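Search this site Enter keywords Go

CAN IT DO THE DISHES YET?
Speaker notes - Tuesday, afternoon session, main room
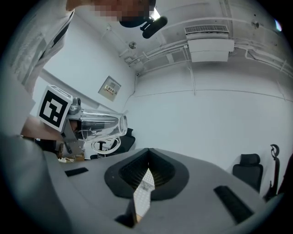
Slide 1. A clear plastic cup in a hand-held gripper, a second gripper in front.

Leave slide 1 up while people sit down. Start when the doors close.

Opening

Thank them for staying past lunch. Say what the talk covers: household chores first, then shop-floor chores, then what I would spend money on this year if I ran a small shop. Questions at the end, but anyone can stop me if a word is unclear.

The short answer to the title is "some of them, slowly, if you set up the kitchen for it." Say that early. People relax once they have the answer.

Slide 1 talking points

Start with the cup. It is see-through, and that makes it a hard object. A lot of depth cameras work by bouncing light off a surface and measuring what comes back. With clear plastic, much of the light goes straight through, and the machine gets the distance to whatever is behind the cup. On this slide you can make out the outline of things through the wall of it. Ask the room how they know the cup is there. Someone will say the rim. Good. The rim is the bright ring at the open end, and it is the best clue a camera gets too.

Second point is the grip. A thin cup bends when you squeeze it. Too little force and it slides, too much and it folds. A person adjusts without thinking. A machine needs to feel the slip or see it, and both are still weak.

Third point is the square marker on the side of the left gripper. Black pattern on a white card. Software can find a marker like that in a picture and work out where it is and which way it is tilted. I bring it up for the shop-floor people, who can use the same trick on bins and carts for the price of a printed sheet.

Point out that a person is holding the tool. The person brings the judgment, the tool has the same kind of fingers a robot would have, and the recording of the two together is what the robot learns from. Most of the progress in the last few years on chores comes from collecting a lot of that. Do not spend more than a minute here.

Household chores

Go through these in order. No slides, just talk.

Loading a dishwasher. Works in a demo with known plates and a rack that is already pulled out. Falls apart with mixed dishes, stacked bowls, and forks under things. Clear cups are near the bottom of the list.

Wiping a table. Pretty good. The table is flat and does not move, and a missed spot costs nothing. Clearing the table first is the hard part.

Folding laundry. Towels, yes, slowly. Shirts, sometimes. Fitted sheets, no.

Picking up a floor. Better than it was. Cables are still a problem. A loose cord has no fixed shape, so the machine can't match it to anything it knows, and pulling one end moves something across the room. Point at the coiled white cable on slide 1 if it is still up.

Cooking. Skip unless asked.

The cup test

This is our own test, so give the numbers plainly. We ran it in August at the Granditz site. The job was to pick up a cup lying on its side and stand it upright on a table. 100 tries with a solid-color cup, 100 with a clear one. Same shape, same table, same arm.

Solid cup: fine, with 2 failures in the whole set.

Clear cup: 58 stood up properly. The rest were missed, knocked over or squeezed out of shape.

Pause after 58. Then say that we got a good part of that gap back by putting a strip of tape around the clear cup near the rim. I don't have a clean number for the tape run because we changed the lighting halfway through. Say so. Somebody always asks.

What people should take from this: the arm did not change and the job did not change. The cup did. When a vendor shows you a video, look at the objects first.

Shop-floor chores

This half is for the manufacturing people. They have it easier in one way, because they control the room. You can pick the bins, the lights, and where things start.

Jeltcombe - parts kitting. They bought an arm to put fasteners and brackets into trays. It does 400 trays a shift now, and it took most of a year to get there. Nearly all of that time went into the bins. Parts came in tangled, or in bags, or with a film on them that threw glare at the camera. Once the supplier agreed to ship in divided trays, the robot part was done in a couple of weeks.

Skiltcombe - sweeping and trash. They tried a mobile unit for emptying the small cans at each bench. It could lift the bag out. It could not put a new bag in. They went back to doing it by hand and kept the floor scrubber, which they like.

Stelmakh - machine tending. Loading and unloading a mill overnight. This works and has for a long time. It is the dull answer and I would still put it first. Known part, known fixture, one door that opens the same way each time.

If running late, drop Skiltcombe. Keep Jeltcombe.

How to judge a demo

Ask to put your own object in. A mug from the break room is fine.

Ask how many tries the video took.

Ask whether anyone is driving it remotely. Plenty of good demos are driven, and there's nothing wrong with that if they tell you.

Watch the speed. If the clip is sped up it should say so in the corner. Sometimes it does, in small type.

Ask what happens after a drop. A machine that drops a part and stops is a nuisance. One that drops a part and keeps going as if it were still holding it can fill a tray with nothing for an hour.

What I would spend on

Lights and bins first. Then one fixed job that runs when the building is empty. I would wait on anything sold as general purpose, and I would look at it again next year, because the learning side is moving quickly - faster than the hands are.

For the home, a floor machine and a dishwasher you load yourself.

Likely questions

"When will I be able to buy one for the house?" You can put your name down for a few now. Ask what it does without an operator on the line.

"Why not just use two arms?" People do. Two arms help with bags, lids and laundry. They also have to stay out of each other's way.

"Is it safe around kids?" Not my area. Light arms are safer than heavy ones. Leave it there.

"What about suction?" Good for boxes and flat parts. Poor on cloth, and poor on anything with holes in it.

Tape sample and both cups are in the bag under the podium. Pass them around during questions and get them back.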